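Trukurgate Opens Its Handling Rulebook for Hand-Held Gripper Work

FOR RELEASE IN SEPTEMBER

Hi, I'm Elin Trevor, and I look after working practice at Trukurgate. Normally we'd have someone else write these announcements in the third person and I'd get one stiff quote in paragraph three. I asked to write this one myself, since I've spent most of the year arguing over every line of the thing it announces (and losing a few of those arguments, which I'll get to).

The news: we're making our full handling rulebook free for anyone to use, copy, mark up or throw tomatoes at. It's called Cimeo. It has 59 rules, it fits in a ring binder, and it covers how people should work when they use hand-held grippers in ordinary rooms to record everyday tasks for robots to learn from. Packing, sorting, wiping, putting stuff away, all of that. Our partners at Lultura have been working from the draft for two seasons now, and their operators have scribbled in the margins so much that the current version is practically theirs.

Why a rulebook at all? There's plenty of good material on fencing off a big industrial arm. There was a lot less we could hand to a person standing in a bedroom with a gripper in one hand and a pile of snacks in front of them! The risks there are small and dull: pinched fingers, a torn packet, somebody's address on a shipping label. But small and dull things add up, and a sloppy session gives you sloppy recordings. Before we opened Cimeo up, we went back through 1236 recorded sessions to see which rules people really followed. The answer was humbling. The long ones got skipped. So we made them shorter.

The book has 4 chapters, and I'll give you the flavor of each.

Hands comes first. Keep your free hand out of the space between the jaws, full stop. If an item is stuck, set the tool down and then sort it out. Grip the handle firmly enough to steer and loosely enough that you aren't sore by lunch. We also ask people to check the finger pads before every session, and to change both pads together when one wears out. I lost an argument here, by the way. I wanted a fixed replacement schedule, and the Lultura crew said a quick look and a thumb across the ridges was better. They had the worn pads to prove it, so they won.

Things is the longest chapter, and the one we get the most mail about. Sealed food stays sealed. Hold a packet by its body and keep your squeeze as light as the job allows, because crimped ends like to split. Mixed piles are fine, and we encourage them! A real home has sponges next to wrappers next to somebody's jacket, and a robot that has only ever met tidy rows of boxes is going to have a rough first day. What we don't want is anything sharp in the pile, or anything breakable, or medicine of any kind.
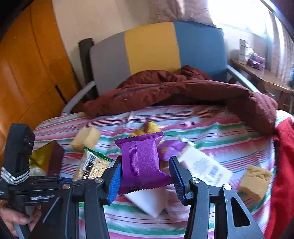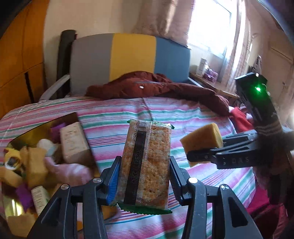

Sealed packets in the gripper's jaws, with a striped bedspread as the work surface.

Where was I? Beds. A soft surface is harder than a table, and Cimeo treats it that way. Items sink, fabric bunches up, and it's easy to pinch a fold of cloth along with the thing you meant to pick up. Our rule is to come in slowly, look at both jaws, and let go if you've caught any bedding. Don't yank. If you drag a sheet across a bed full of loose items, you've moved everything on it, and you'll want to note that in your log as a reset. Thomas, our practice room setup (yes, the room has a name, and no, I won't be taking questions), has a soft-surface drill that new operators run before their first real session. It takes a while. People grumble. Then they come back and tell me it helped, mostly.

Things also has a section on two grippers working close together. Agree who moves first. Say "in" when you're reaching and "clear" when you're out. I know it sounds like a submarine movie. It still beats knocking tools together over the same sponge, and after a day or so you stop feeling silly. If both tools want the same item, the one already touching it has the right of way, and the other one backs off the way it came.

Rooms, the third chapter, is really about manners. Ask before you move furniture. Put bags and shoes where no one will trip over them. Bright windows deserve a thought too: we tell people to do a short test recording at the start and again if the daylight changes a lot, and to close the curtains only if whoever lives or works there is happy with that. Anything with a name, an address or an account number on it comes out of the room before recording begins. Product barcodes and date codes can stay put, but we do want the dates read, and food past its date goes out of the item pool that same day.

Records closes out the book. Write down what was in the pile, which tool you used, and anything that went wrong. Keep the bad tries. We had a long back-and-forth over that one, and I was on the winning side this time! A dropped packet is useful if it's labeled as a dropped packet. A dropped packet that's been quietly deleted helps nobody, and it makes your success rate look a lot prettier than it should.

A few practical notes for anyone who wants to pick this up. Cimeo is a good-practice guide. It isn't a certificate, and following it doesn't replace your local safety rules or the manual that came with your tool. You can drop rules that don't fit your work, but please say so if you tell people you follow Cimeo, and list the ones you left out. Nearly 2 pages at the back are blank for exactly that.

We'll take comments through the end of the fall and put out a revised edition after that. The part I'd most like help with is left-handed operators, where our advice is thin. If you work left-handed and you've found a grip or a stance that spares your wrist, please write to me. Send photos of your marked-up pages if that's easier than typing; I can read pretty terrible handwriting by now.

Printed binders are available from the Trukurgate front desk while they last, and Lultura has a stack for its own partner sites. Questions from the press can come straight to me, Elin Trevor, Working Practice, Trukurgate. Mornings before 11 are best.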